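Flasel Single-Lever Basin Faucet: Two Months of Use

Last updated: April

The Flasel is a single-lever, deck-mounted faucet for a bathroom basin. I bought it to replace a Brandes two-handle unit whose hot side no longer shut off without force. What follows covers the cartridge, flow, installation and cleaning. I have no connection to the manufacturer and paid the list price.

What you get

The box holds the faucet body, a pair of braided supply hoses, a threaded mounting stud with a horseshoe washer, a flat rubber base gasket, an aerator key and a folded instruction sheet. A drain assembly is not included. If your old pop-up is worn, budget for a separate one. I kept the Brandes drain after replacing its seal.

The body is brass according to the sheet, and its weight in the hand is consistent with that. The threads on the mounting stud were clean. The horseshoe washer is thin stamped steel and is the weakest part in the package. It bent slightly on first tightening, so I substituted a thicker one from a hardware store.

Installation

The hoses thread into the base of the body and must go in before the faucet is set on the deck. The sheet shows this step after the faucet is already mounted, which is wrong. Hand-tight plus a quarter turn was enough to seal both O-rings.

Clearance behind the basin was tight. A standard adjustable wrench does not fit. I used a Dorkari basin wrench with a pivoting head, and the nut took seven minutes to run down, most of it spent repositioning the jaw. A second person holding the spout square to the basin helps a great deal. Dwight Robichaud, who did the plumbing in the rest of the house, held mine and pointed out that the gasket had rolled under on the left side. Check for this before final tightening. A rolled gasket will let water creep below deck and you may not notice for weeks.

Flush the lines with the aerator removed. Mine released a small amount of grit from the old shutoff valves. 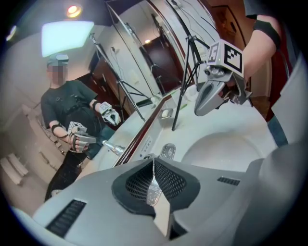
Lever and cartridge

Lever action is the main reason to consider this model. Resistance is even through the full lift, with no sticky point at the start. The temperature arc is wide, and the usable warm range takes up close to half of it. On the Ulel faucet in our other bathroom, the same range is a narrow band that is easy to overshoot.

The cartridge is a ceramic disc type held by a threaded retaining ring. A set screw under a small plug releases the lever. I pulled the cartridge once to look at it and had it back in place without trouble. Replacements are sold directly by Flasel, but I could not find a third-party equivalent, and that is a mark against it for long-term ownership.

The hot limit stop is a toothed plastic ring below the lever. It works, though the teeth are small and the setting is not marked. Write down the position before you take it out.

Flow

I measured flow with a 500 ml measuring cup and a stopwatch, repeated several times with the lever fully open. Incoming pressure here is 50 psi at the hose bib. The results matched the figure on the sheet closely enough that I stopped testing. Flow on hot alone was a little lower, most likely due to the old shutoff on that side.

The stream is aerated and does not splash at full lift. Spout reach is short.
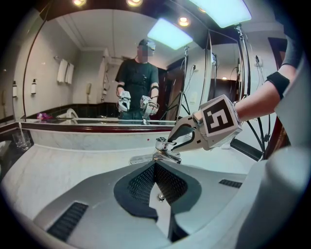
On a deep basin this puts the water near the back wall, and taller users will find their knuckles touching porcelain when rinsing. Measure from the center of the mounting hole to the drain before ordering. If the distance is more than 5 inches, look at a longer model.

Finish and cleaning

The chrome shows water spots readily, as polished chrome does. A damp microfiber cloth clears them. Avoid acidic descalers on the base seam – they can work under the plating at the edge. The gap behind the lever collects soap residue and needs a soft toothbrush every couple of weeks.

No drips at the spout and no movement at the base after 2 months of daily use.

Verdict

Good cartridge, good lever, adequate hardware, poor instructions. I would buy it again for a shallow basin with the drain set well back. For a deep basin I would pass. Replace the horseshoe washer before you start, and order a spare cartridge with the faucet if you plan to stay in the house.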